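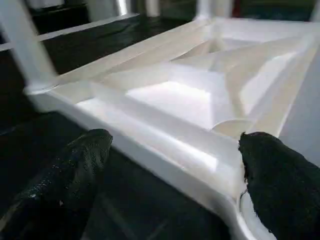 Interviews

The woman who runs the chair store at Falulden keeps 2000 white plastic pieces on the shelves and checks each one before it goes out on hire. She has done the job for eight years.

"People look at the top," she said. "I turn it over first. The ribs underneath carry the load, and if one has a crack in it the top will still look fine."

She starts at the rim and runs a thumb along the groove, where grit collects after outdoor events. Then she goes over the corners of each recess – dirt hides there too – and presses on the round bosses. A brush and warm water are enough for most of it. She stopped using bleach after a batch turned chalky.

May is the heaviest month. Last year the hall at Toruvach took 700 pieces for one evening, and 44 of them were set aside when they came back.

"Mostly stacking damage," she said. "They get pushed down too hard and then somebody yanks them apart."

Damaged pieces go to a molding shop in Idadby, where they are ground up. She has tried gluing cracked ribs and doesn't recommend it.

Asked what customers could do better, she said they should rinse everything the same night and leave it upside down to drain. "And don't drag them. I can tell when they've been dragged."

She starts at six in the morning and is usually done by two.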